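**Where do people sit? A term at the Wikholm reading room**
Natnael Mekonnen, Sânziana Sârbu and Brayan Arboleda
Supervisor: Fredy Cusi

We started this project in February with a slightly grumpy question, which was why the seat you want in the Wikholm reading room is always taken. Brayan had lost his favourite spot by the radiator one morning too many, and he brought it up when we were supposed to be choosing between bus timetables and recycling bins. Fredy liked it at once (he has a favourite spot too, and wouldn't tell us where it was until we had finished collecting), so the buses were dropped.

## What we did

The reading room has two halves joined by an archway. The older half, which everybody calls the Idier side after the family who paid for it, has long shared tables and tall windows onto the street. The newer half has smaller round tables and is closer to the toilets, the printer and the door. We drew a plan of the whole place on squared paper, gave every chair a code, and then took turns walking through with a clipboard at nine, at noon, at three and at six.

On each walk we marked which chairs had a person in them, which had only a coat or a bag, and which were free. By the end of term we had 2,562 marks for occupied chairs, which Sânziana typed up in the evenings with a great deal of tea. We didn't write down who anyone was, and we put a notice by the door explaining ourselves. A few regulars stopped us to chat about it, and their remarks were so useful that we wished we had planned for them properly from the start.

We also handed out a short questionnaire. We printed 300 copies, which was far too many, and the leftovers have been very handy as scrap paper. The last question was an open one: "What would make you move?" People wrote much more under it than we had left room for, up the margins and over the back.

## What we found

The first thing is that people like an edge. Chairs against a wall or at the end of a table filled up before chairs in the middle, on both sides of the room and at every time of day. We had half expected this, and there is plenty written about cafés and park benches that says much the same, but it was still lovely to see it come up so clearly on our own squared paper.

The second thing surprised us. We had been sure that the window seats would win, and in the morning they did. By three o'clock, though, the low sun comes straight across the Idier tables and people drift away from it, some of them very slowly, one chair at a time, with all their books. Ruwan Barua at the front desk told us he has asked for blinds every year he has worked there. We would like to add our names to his request!

The third thing is bags. At noon a good many of the taken chairs had no person in them at all, only belongings. We argued about this for longer than we should have. Natnael thought a bag ought to count as a person, as it stops anyone else from sitting down, and Sânziana thought it ought to be counted apart. In the end we did it Sânziana's way, and the tables in the appendix show both.

## Surfaces

This section grew out of the open question. We had asked about light, noise and distance from the door, and it had never crossed our minds to ask about the tables themselves, but 11 people wrote about them without any prompting. Some found a pale tabletop tiring to look at for a whole afternoon. Others said that a dark one made the room feel gloomy, or that pencil lines were hard to see when a thin sheet was laid straight on it. One person wrote a whole paragraph in praise of the feel of old wood under the wrists, and we are grateful to them, whoever they are.

We can't claim much from so few replies. Colour is also mixed up with everything else, as it so often is: in our reading room the darker tables are also the older ones, the longer ones and the ones nearest the windows, so a person who picks one may be picking any of those things. A fair test would need the same table in the same place with only the top changed, and we had neither the money nor the strength to carry tables about.

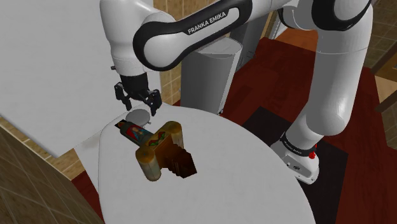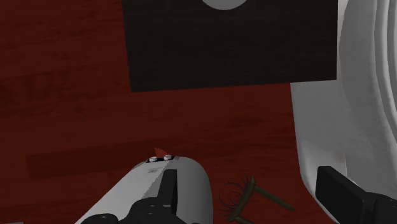 *Fig. 3. Light and dark surfaces: a pale table with a curved edge (first) and dark red wood with a fine grain (second).*

## What we would do differently

We would start earlier in the term, before everybody has settled into a habit. We would count at 20 minutes past the hour, as lectures let out on the hour and our walks often caught people still standing about in their coats. We would also try a second library, perhaps the one on Rengifo Street, where the chairs are all alike and the bag question might look quite different.

Our thanks to Ruwan and everyone at the desk, to Fredy for his patience with our first two drafts, and to the readers who let us tiptoe past them four times a day. Fredy's favourite seat, by the way, is E7, at the end of the second long table, and it was occupied on nearly every walk we made.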